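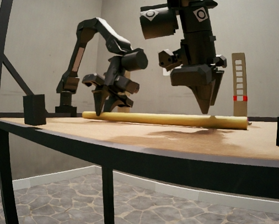
桌面上方的两条黑色机械臂与一根黄色长杆(计算机渲染)

打印本页 | 通过电子邮件发送

小额诉讼中的送达证明:一次补正记录

2025年8月23日

四月份我在 Brastutbridge 提起了一宗小额索赔,标的 1,000 镑,被告是一家名为 Fillgate 的搬运公司。案情本身很简单:合同约定的退款没有退。耗时的部分是送达。本文只记录送达环节,实体争议另写。

当地规则允许三种送达方式:当面交付、挂号邮寄、经书面同意的电子送达。我选了挂号邮寄,地址取自合同抬头。第一次提交的送达证明被书记处退回,退件单上写了一行字:“地址性质未说明。”

问题出在地址的类别。对公司被告,文书应寄往注册办事处,或者与争议有实际联系的营业地点。合同抬头上的地址属于后者,但表格第 5 栏要求申请人写明属于哪一类,并说明依据。我在那一栏只抄了地址。书记处不替当事人判断,空着就退。

补正时我做了以下改动:

一、第 5 栏写明“营业地点”,依据为合同签署页及两张收据,作为附件提交。

二、另向注册办事处寄出一份相同的文书。规则没有要求这样做,邮资也不算在可追偿的费用里。我的考虑是,如果对方日后申请撤销缺席判决,送达瑕疵是最常见的理由。

三、送达证明中的日期改为“视为送达日”。我原先填的是邮局的签收日。按规则,挂号邮件以投寄后第二个工作日为视为送达日,签收早晚不影响计算。答辩期限从视为送达日的次日起算。

第三点值得多写几句。签收日与视为送达日通常只差一天,多数情况下没有后果。但如果申请人按较早的日期计算期限,提前一天申请缺席判决,申请会被驳回,申请费不退。Bogumił Sikora 去年在同一法院办过一宗租约押金的案子,就是这样多付了一次费用。他的期限算法没有错,错在起算点。

关于电子送达。Fillgate 的客服曾用邮件回复过我四次,我一度认为这足以构成同意。Jolanta Wasilewska 看过往来邮件后指出,用邮件沟通与同意以邮件接收法律文书是两件事。后者需要明确的书面表示,并列出用于接收的邮箱地址。对方的邮件签名里有邮箱,但没有这种表示。因此我没有走这条路。

补正后的材料共 47 页,其中附件占 40 页。书记处只要求提交与送达有关的附件,合同全文其实不必放进去,签署页和载有地址的一页已经够用。页数多不会导致退件,但复印费由自己承担。

材料重新提交后,书记处盖章受理,没有再提问题。对方随后提交了答辩,对送达未提异议,所以第二条里多寄的那一份没有派上用场。下次遇到同样情形,我仍会寄。

几点零散的备注:

- 投寄凭证要保留原件。书记处收复印件,庭审时可能要求核对原件。
- 公司名称须与登记名称完全一致,包括后缀。合同上若用的是商号,应写成“某公司,以某商号营业”。
- 退件单上的补正期限从退件单签发日起算,不从收到日起算。
- 送达证明末尾有真实性声明,须由实际投寄的人签名。请别人代寄的,由代寄人签。

以上针对我提交材料时适用的表格版本。表格会更新,栏目编号可能变动,填写前应核对法院网站上的现行版本。本文是个人记录,不构成法律意见。

下一篇写答辩书收到之后的证据交换,主要是收据上金额与合同金额不一致时如何列表说明。

本网站使用 Cookie 以改善浏览体验。继续浏览即表示您同意我们使用 Cookie。 接受 | 设置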